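Irkel Mixed Boxes: README

Version 8 of the notes. Maintained by Ona Petrauskas, with corrections from Chie Koyama. Please read the part on labels before you use the labels.

What this is

Irkel Mixed Boxes is a set of 2,530 photos of small household goods being sorted between tables and open cardboard boxes. Bottles, tubes, jars, packets, tools, cases, clips, things with caps. The goods are the subject. If you want tidy product shots on white, there are plenty of other sets and you should get one of those.

The earlier version of this page called the collection "a complete picture of everyday clutter." I took that line out. It is a picture of the clutter we had. Most of it was bought or donated within one month, June, and it leans heavily toward the bathroom shelf and the junk drawer. There is hardly any food and very little clothing.

What's in the folders

photos/ holds the pictures, in the order they were taken.
items.csv lists 181 item names with a short note for each.
boxes.csv says which box an item was assigned to on paper.
notes.txt is Chie's running log. It is the most useful file here and the worst formatted.

About boxes.csv: "on paper" means what it says. The plan was drawn up before sorting started, and people sorted the way people sort. Small light things went wherever there was a gap. If the file says an item belongs in the toiletries box and you find it lying next to a tool, believe the photo.

Box categories

The plan had toiletries, supplements, tools, and "other." I argued against "other" and lost. It ended up the fullest category by a wide margin, so it tells you very little, and any score you report on it should be reported separately. Chie still thinks a catch-all is fair because that's how a real household packs. She may be right about households. I don't think it helps anyone training a classifier.
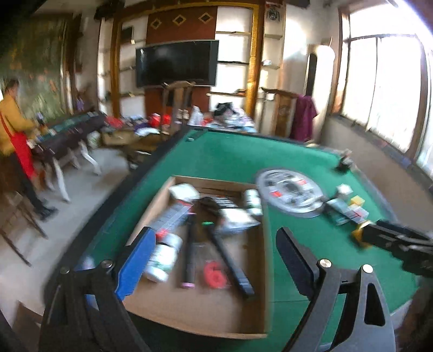

Supplements are the other weak spot. A supplement bottle and a toiletry bottle can have the same shape, the same size and a cap in the same color, and when the printing is turned away there is no honest way to tell them apart. Our first round of labels told them apart anyway, with great confidence. When we rechecked, 97 bottle labels had nothing behind them except the box plan. Those now read "bottle, unknown." I would not be surprised if there are more.

Labels

Each photo has a list of item names and nothing finer. No outlines, no counts. We tried counts and dropped them after two people going through the same pile kept getting different totals, mostly over whether a packet lying on a packet is one thing or two.

Names are plain: "rod," "case," "packet," "jar." Where a name sounds vague, it's vague on purpose. "Handled tool" covers several things that are easy to name in the hand and hard to name when half buried. Please don't upgrade these by guessing from items.csv.

Brand names are not labeled. The Himum release of this set added them automatically, and I have not seen any evidence that somebody checked the results. We don't support that release.

Known problems

Many photos are blurred from movement. We kept them. You may want to filter, but report how many you threw out.

Straight lines bend near the borders, so don't measure a table or a box from these.

Backgrounds are busy. Furniture, bags and boxes sit behind the main table in a lot of photos, and people pass through. Background goods are not labeled, even when they're perfectly clear. A model that finds them will be marked wrong, and that's our fault and not the model's.

Box lids and the undersides of things are barely covered.

Suggested use

Checking whether a system can name jumbled objects in a shallow box, at a coarse level. Comparing messy piles with sparse ones. I'm doubtful about anything involving "tidiness scores." The Derkisus people asked for one and we couldn't agree on what a tidy box was, even among ourselves.

Split

The Sekiguchi split keeps each box's photos together on one side. Use it. A random split puts nearly the same pile in both halves and the numbers come out lovely and mean nothing.

Corrections

Send them to Ona with the photo number and what you think the thing is. "Looks wrong" isn't enough to change a label. Fixes are batched on Thursday, if there are any.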